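Can a Machine Do the Chores Yet?
Final report, Technology and Work seminar
Getsemaní Magaña
Advisor: Jeanine Dekker
31 March 2019

Why I picked this

My aunt runs a small gift shop called Pevevari, in Mendoza, and every December she hires extra hands to fold paper, wrap boxes and tidy the shelves. A salesman from a company named Mavard told her that this kind of work would soon be done by machines. She asked me if it was true. I said I would look into it, and I began the project fairly sure that the salesman was ahead of himself. I still think so.

What I did

I made a list of 20 chores, half from the shop and half from home, and sorted them by what the hands have to do. Then I read what I could find and watched 40 clips of robots doing chores. For each clip I wrote down whether it had been sped up, whether there was a cut in the middle, and whether a person reached in. Only 8 ran from start to finish at normal speed with no cut and no help. I threw out the rest for the purpose of judging speed, which my advisor thought was harsh. I kept it that way.

Folding

Folding was the chore I spent the most time on. A sheet of paper has no handle. It slides on a smooth counter, it springs back, and a crease that starts a little crooked gets worse with the next fold. People fix this with a fingertip without thinking about it. Two grippers can do part of the job, with one at the end of the sheet and the other coming in over the top, but a fold in the paper is a long way from a wrapped box with a price tag on it.

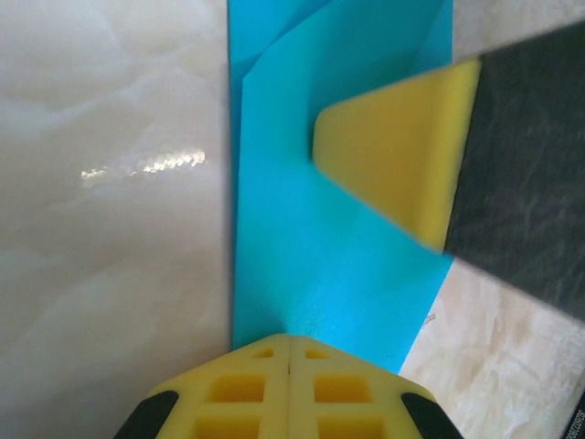

Could a shop replace its holiday help with a robot this year?
Going by what I found, a shop would still need the same people, plus one more to look after the robot.

Floors are the one place where I had to give ground. Robot vacuums work, and my neighbors swear by theirs. But they work on floors that someone has already picked up, and the picking up is the part my family argues about. A home helper named Restby, which I read about in a brochure, promises to do that too. The brochure does not say how long it takes or what it does with a sock it has dropped.

Problems with my method

Clips are made to impress, so my sample is slanted before I even start. I also never got to time a robot myself. If I did this again I would bring one stack of paper to a lab and ask to watch for an entire afternoon, mistakes included.

My aunt has read a draft. She is hiring the same 2 girls as last year.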